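Third evening of comparing the two hand-held grippers at our small workshop in Maltley. Same kitchen boxes, same person, 162 grasps so far.

The Flosirari one closes faster, but thin plastic walls slide in it. The Hourani is slower and I trust it more – my wrist does not, after an hour.
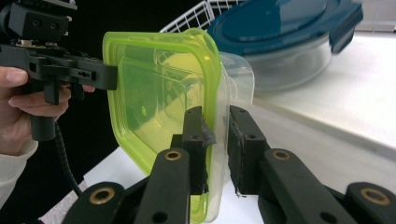 Two boxes at once, green and clear, held between the fingers. Grey tape on one pad.

I tried tape on one finger only, to see if the grip changes. With thin rims I feel a difference. With thick glass I feel none.

Next is the wrist camera from Nenby. It loses the edge of clear plastic very often, so I will move the lamp first and then repeat the same 162.

If somebody has used other pads for clear boxes, please write to me which ones.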